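The rules on the wall

Polmont has one sheet of A4 taped by the kettle and it is the best standard I have read this year. Six rules for anyone picking up a pair of grippers. No logo, no version number, a coffee ring on rule four. Lise Petrenko wrote it in an afternoon and has been adding to it in biro ever since.

The big documents are coming. Nakpan put out a draft code for hand-held collection that runs to 708 clauses - I got through most of them on the train. Anholm wants something shorter by September. Meanwhile people are out on the floor doing the work, and the rules they need are dull ones. Where do you stand. What goes on the table. Who is allowed to walk past.

Petrenko's are mostly that. Check both markers before you start and wipe them if they are smeared. Wrist mounts done up by someone else, not by you. Say out loud when you begin and when you stop. Short sleeves or tight ones. Log the bad runs along with the good, no exceptions, and thats the one people argue about.

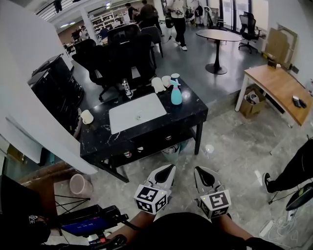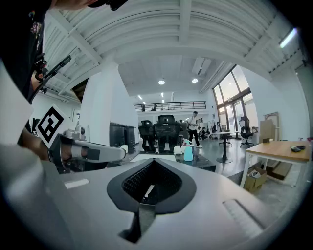 Rule six is about bystanders and it took the longest to agree. Nakpan's draft wants a taped line and an empty room, fine if you own a warehouse. Petrenko thinks that is daft for a shared floor. A man in a white shirt crossing behind the chairs while someone is working with the grippers is an ordinary sight, and her sheet allows for it - he keeps to the far side of the table, he does not stop to chat, and his passing goes in the log. Consent is signed at the door. Faces blurred before anything leaves the building.

Then the spray bottle question. Petrenko wants every bottle labelled with what is really in it, even plain water, and the label facing the operator. Rerent, who hire out kit and have their own checklist, go further and ban liquids anywhere near a powered mount. She read me that one twice down the phone. You can't teach cleaning a sink without something to clean it with, she said.

Numbers, as I have them. Polmont logged 3640 runs under the sheet and threw out 930. Most of those for markers out of view. That is a lot of waste, and her critics say so, but at least it is written down. I asked two other outfits for their figure and neither had one.

The rest is arguement over cables. Petrenko wants them off the floor by September. She has bought the hooks.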